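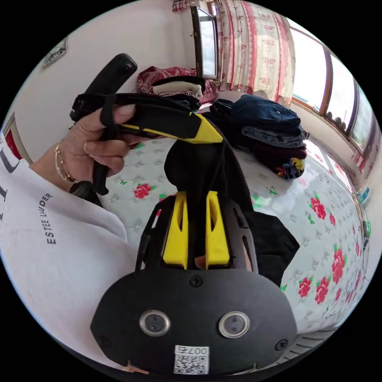

21. Februar 2022, Werkstattbuch, Handgreifer / Wäsche falten

Heute wieder Vorführungen mit beiden Greifern, Aufgabe »Kleidung auf dem Bett falten und stapeln«. Bettwäsche mit Rosenmuster, wie im Protokoll von Dezember verlangt (»unruhiger Untergrund«). Wer das Wort unruhig verstehen möchte, falte eine halbe Stunde lang Jeans auf roten Rosen.

Vormittags Kalibrierung. Karras meldete beim ersten Start, der rechte Greifer sei der linke. Neu angemeldet, danach war der linke der linke und der rechte nicht vorhanden. Neustart des Rechners, beide da, Seiten richtig. Ursache unbekannt, kommt in die Liste zu den anderen unbekannten Ursachen. Öffnungsweite an beiden Geräten mit der Lehre geprüft, null gesetzt, Nullpunkt nach drei Durchgängen nochmal kontrolliert. Hielt.

Ziel waren 225 gültige Vorführungen bis Ende der Woche. Stand heute Abend: 15. Das klingt schlimmer, als es ist, aber nicht viel.

Was lief:
Jeans. Dicker Stoff, die Fingerspitzen fassen sauber, die Kante bleibt, wo man sie hinlegt. Fast alle gültigen Durchgänge sind Jeans. Wenn der Roboter nachher nur Hosen kann, wissen wir, woher er es hat.

Was nicht lief:
Dünne Sachen. Beim Zugreifen kommt das Laken mit, und zwar zuverlässig. Ich habe siebenmal vorgeführt, wie man ein Hemd mitsamt dem Bett faltet. Alle sieben verworfen. Besser ging es, wenn ich den Stoff mit einer Spitze erst flach anschiebe, bis eine kleine Welle steht, und dann mit der anderen die Welle greife. Kostet Zeit, sieht albern aus, sollte aber für die Policy lernbar sein, weil der Ablauf immer gleich ist. Bitte alle so machen, sonst mitteln wir zwei Methoden und bekommen eine dritte, die keiner wollte.

Außerdem: Trageschlaufe. Sie muss über die Hand, auch wenn es nervt. Einmal ohne probiert, Greifer ist mir beim Umgreifen weggekippt, Spur im Log macht einen Sprung, den kein Arm der Welt nachfahren kann. Usley hat den Durchgang trotzdem als »gut« markiert. Der Filter für die Geschwindigkeit steht also immer noch auf dem alten Wert oder ist überhaupt nicht an. Muss jemand nachsehen, vermutlich ich.

Licht: Die Fensterreihe ist bei Tag ein Problem. Sobald man Richtung Fenster dreht, regelt die Kamera herunter und dunkle Kleidung wird zu einem schwarzen Fleck mit Meinung. Bei dunkelblauem Stoff findet die Segmentierung dann keine Kante mehr. Möglichkeiten:
– Belichtung fest einstellen (geht laut Kandavel-Doku, Menüpunkt habe ich nicht gefunden)
– Vorhang zu, dafür Lampe
– erst ab Nachmittag aufnehmen
Ich bin für die feste Belichtung. Der Vorhang macht aus Tageslicht Wodutitzer Kellerlicht, das hatten wir schon, und damals wollte es auch niemand gewesen sein.

Tempo: Ich bin zu schnell. Beim Abspielen auf dem Arm mit halber Geschwindigkeit sieht es ordentlich aus, mit voller Geschwindigkeit steigt die Regelung beim Umschlagen aus. Ab jetzt beim Umschlagen mitzählen und am Ende der Bewegung kurz stehen bleiben, bevor die Finger öffnen. Fühlt sich an wie Tanzstunde. Die letzten drei Durchgänge so gemacht, alle drei gültig.

Stapeln ist übrigens der leichte Teil. Nur nicht zu hoch bauen: ab dem vierten Stück rutscht auf der Matratze alles Richtung Kante, und Aufheben vom Boden ist eine andere Aufgabe mit eigenem Ordner.

Offen für morgen:
Geschwindigkeitsfilter in Usley prüfen
Belichtung festsetzen
Verworfene Hemden NICHT löschen, in den Ordner »Fehlgriffe« schieben
Akkus über Nacht laden, auch den, der angeblich voll ist
Dünne Stoffe mit der Wellenmethode, mindestens so viele wie heute Jeans

Handgelenk merke ich jetzt auch.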